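Tue 26 May - bench notes, drinks table

Second day on the drinks table. Yesterday went mostly to moving furniture and finding out that the Plisley table rocks, so count this as the first proper entry.

Table first. The rock is in the back left leg. The foot screws in and out but the thread is worn, so it settles again after an hour. I put a folded piece of card under it and that has held all day. If you move the table, take the card with you. The Marulanda order has replacement feet on it but they have been on back order since December, so don't wait for them.

The white covering is the Luvico sheet, the matte one. We tried the glossy one yesterday and it showed every reflection from the ceiling lights, and bottles slid on it when the table got bumped. The matte sheet is better on both counts. It marks more easily, though. Cola wipes off if you get to it within a few minutes. After lunch I left one drip to see and it took warm water and some rubbing, and there is still a faint ring if you look for it from the side.
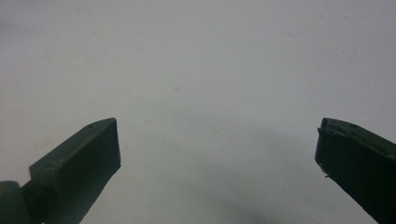
Wiping down: damp cloth, then dry cloth, then leave it alone for 5 minutes. Don't use the Grusska spray on this sheet. I tried it on an offcut and it left a greasy patch that picked up dust straight away. The spray is fine for the metal shelves and I have put it back there.

The sheet was cut a little short, so the wood border of the table shows along one side. I had planned to trim the other sides to match, then decided to leave it. The bare wood is useful for seeing where the table stops, white on white gets hard on the eyes by late afternoon. Tape goes on the underside only. Tape on top lifted at the corners yesterday and collected crumbs.

Lights: overheads on, blinds down. With the blinds up the sheet gets a bright stripe that crosses the table during the morning. Blinds down it is flatter and a bit dull, and it stays the same from start to finish, which I prefer.

Bottles. Everything that goes on the table gets weighed first on the small scale, cap off, label on. The cola bottle came to 652 g this morning before I poured any out, and I took it down to 600 g to bring the level below the shoulder. Write the weight on the sheet of paper by the scale and not on the label. Marker on the label rubs off on your fingers and then on everything else.

Caps go in the saucer. I lost one today, found it under the shelves, washed it and put it back with the others. Open bottles go flat by the afternoon, and that's fine for our purposes - less foam when they get knocked about. A freshly opened one foams up at the least thing and you spend the next ten minutes mopping. If you are going to open a new one, open it the evening before and leave it in the sink overnight.

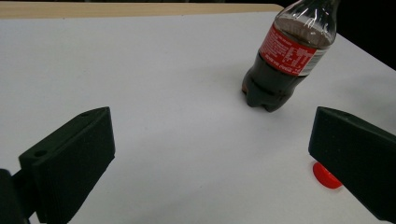 Standing height matters more than I had thought. A half-full bottle with five feet on the bottom stands well enough on the matte sheet, but a nearly empty one goes over easily. I tried a few levels at the sink. Below a third full I would not leave one near the edge of the table. The water bottles are worse, the plastic is thinner and they dent where you hold them. I have set those aside until we decide whether we want them at all.

Labels: keep them on. One of the water bottles had its label peeled and the leftover glue is sticky enough to hold on to the sheet. Soaking it in hot water with dish soap got most of it off. Lemonade label came off by itself in the wash, so don't leave that brand in the sink.

Things used up today: one roll of paper towel, most of the second one. There are 73 sheets left of the blue cloths according to the box, which I don't believe, but there are plenty. We are low on dish soap.

Spills so far: two, both mine, both while pouring. Use the funnel. It hangs on the hook by the sink and it needs rinsing right after or the neck gets tacky.

To do next:
Check the card under the back left leg before starting.
Ask Luvico whether they sell the matte sheet by the roll, the cut pieces come creased and the crease takes a day to lie flat.
Weigh the cola bottle again in the morning and see what it loses standing open overnight. My guess is up to a couple of grams.
Buy dish soap and paper towel.
Empty the bucket under the sink. It was nearly full when I left and there was no time to take it down.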